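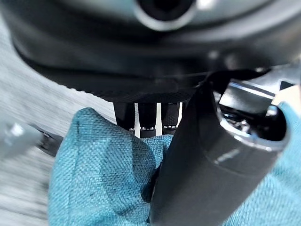 Been putting this thread off since February, but my uncle's old team has finally played its last game in Sillevstead and I have feelings, so bear with me.

The catcher hung it up last night. Forty years old, bad knees, 1071 games behind the plate for the same small club. I was there with my scorebook and half a bag of peanuts and I'm not ashamed to say I cried in the seventh inning.

If you never saw an Irkia League game, the parks hold a few hundred people and the outfield fence at ours is mostly tire ads. He could have gone up a level years ago — the Gkikas club wanted him twice — and he stayed put and kept driving the seed truck every winter.

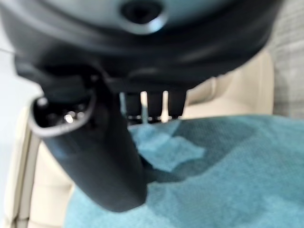 Somebody replied that 1071 can't be right, because the league only plays 80 games a year and no catcher works all of them. Fair point! He came up at 22, so that's 18 seasons, and it works out to just under 60 a year. Plenty for those knees, but it does add up.

Anyway, last night. He caught two innings, which was the plan, and then he asked for one more at-bat, which wasn't. The manager let him have it. Fly ball to left, caught on the track, and the whole place stood up like it had gone out.
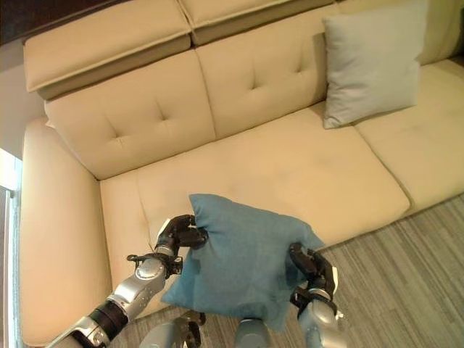
Did he ever win a title? Two of them, nine years apart, and he'll tell you the second one was better because his kids were old enough to remember it.

I took my old Canon along and got maybe five decent shots of the handshake line, all a little blurry because my hands were going. I'll post them once I find the cable (it's in one of three drawers).

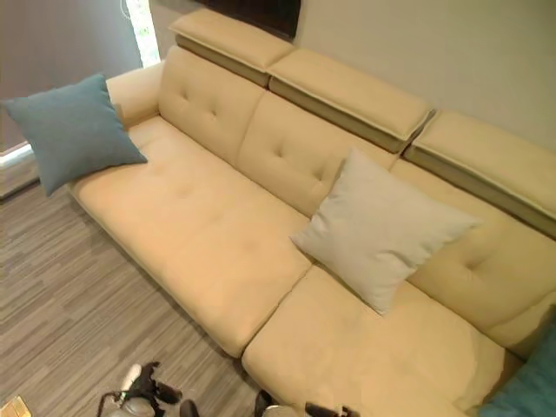
The part I keep thinking about is after the game, when he walked back out in his socks to get his mask from the on-deck circle. The lights were half off by then. He stood there talking to the grounds crew for a good long while — and then he helped them pull the tarp.

They're giving the young backup the job next spring. Good arm, slow feet, very polite. I'll be in my usual seat on the third base side, so come say hi.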